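My first month in the food marketing program

January flew by! I'm four weeks into the food and beverage marketing certificate at Stotenico, and I've filled a whole notebook already. I came in thinking I'd spend my evenings on logos and slogans. So far we've talked mostly about shoppers: what they reach for, what they put back, what they tell their friends over dinner.

Our instructor, Úna Ó Ceallaigh, had us read 226 survey responses on how people pick olive oil. I know, it sounds dry, but I stayed up way too late with them! So many people choose by bottle color alone. One woman wrote that she buys whatever her sister buys and has never once checked the price. I love that answer.
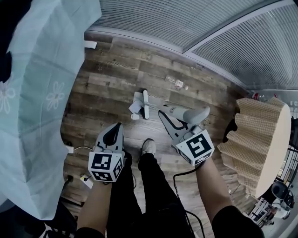
The pricing exercise

Last week we split into teams and set a price for a made-up line of crackers called Hindby. Muireann Tully and I went back and forth over $5 for ages (she wanted it lower, I wanted the nicer box). Then we ran it past 25 classmates, and 22 said they'd try it at full price. I was grinning all the way home.

Diarmuid Mulligan's team went for a family-size bag and made a really smart case for it, with a chart showing how fast a small box disappears when there are kids in the house. I've been looking at the snack aisle differently ever since, and my grocery trips now take twice as long.

What's next

We start on store layout after the break, and I've signed up to present on end-of-aisle displays. If you've read anything good on the subject, leave me a comment. I've got room for one more library book!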